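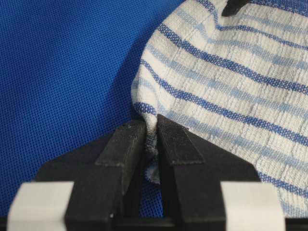 A fold of striped towel between the gripper's fingers, over blue mesh.

The towel would not come loose, and I was the one holding the other end of it.

I should back up. I'd driven out to Stonden to watch a robot fold towels, which is my idea of a great day out (my family has stopped asking). The people at Nirnby build machines that handle cloth for hotels and restaurant kitchens, and they'd been having trouble with one. Nayara Macedo, the engineer in charge of the folding station, had warned me on the phone that it wasn't going to be a victory lap. "You're coming in a bad week," she said, and I said great, bad weeks are the good stuff!

The trouble started on Thu 9 September, on fold 672 of a long unattended run. The gripper picked up a corner, carried it over, laid it down, told the computer it had let go, and hadn't. The arm, a Zhuravel, moved off to its next pickup with the towel still clamped in its fingers. It dragged the towel across the table, swept the finished stack onto the floor, snagged a cable and pulled a bracket clean off its post. Nine towels on the floor and one bent bracket. No one was near it, and that's the part that kept Nayara up that night, because an hour earlier she'd been reaching across that same table to pick off lint.

So what does a gripper know about whether it's open? A lot less than I'd assumed. The one at Nirnby has a motor that pulls the two fingers together and pushes them apart, and a sensor that reports where the motor is. The folding software, Mirnell, sends the open command and is supposed to wait for the sensor to agree. I pictured something like a garage door. Nayara said to think of a garage door on the far side of town, with a guy calling you up to say it's open. 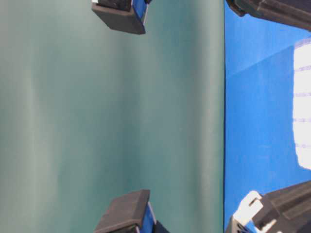 Can the robot tell when its fingers are open?
It depends on what the software checks. The position sensor can report how far apart the fingers are, but Mirnell had a fallback: if no reading came in within 400 milliseconds, it marked the gripper as open and went on to the next step.

That fallback had been put in months before to cure a completely different headache. The sensor message sometimes showed up late, the station would freeze, and somebody had to walk over and restart it. So a timer went in. It worked beautifully, and the freezes stopped, and everybody forgot about it. I have a kitchen timer at home with much the same history.

What made the sensor go quiet on fold 672 took longer to find. Nayara's first theory was the cloth. Towels are nasty things to grip - they squash, they fray, they shed, and a hem is a whole different animal from the middle of the weave. She figured threads had worked into the finger joint and jammed it. She took the thing apart on a Friday evening and found a bit of fluff, nothing that would stop a motor. Then she swapped the pads, and then she tried a stiffer towel. 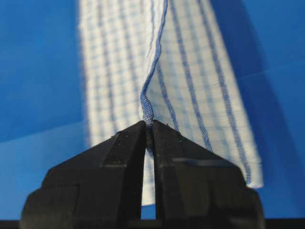

After that she went after the wiring, and there it was. A connector at the wrist had worked itself partway out. With the arm stretched toward the far side of the table, the power line for the motor and the signal line both dropped out for a moment. The open command got lost. The reply got lost too. The timer ran down, Mirnell assumed the best, and off went the arm.

She could make it happen on demand by then, and that's how I ended up with the towel. With the arm slowed to a crawl and her palm on the stop button, she let me tug on the free end while the screen next to us cheerfully said OPEN. The grip was set to 30 newtons. It doesn't sound like much, and I wouldn't want it moving at full speed with my sleeve in it.

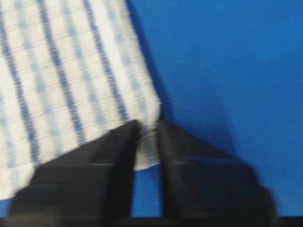
Two black fingers and a gathered corner of towel.

The repair came in two pieces. The connector got a locking collar, a part that cost less than my lunch. The timer stayed, but now when it runs out the arm stops where it is and a light comes on, and a person has to look at the fingers before it'll start again. There's also a new rule that reaching over the table means the stop button goes in first, lint or no lint.

I asked whether the freezes had come back. "Oh, sure," Nayara said. "Twice this morning." She didn't seem bothered. She'd rather walk over there, she told me, and she's since moved her desk closer to the station so it's a shorter walk.

She's now going through the rest of Mirnell looking for other timers. When I left she had found three, one of them her own, and she was typing a pretty stern comment above it.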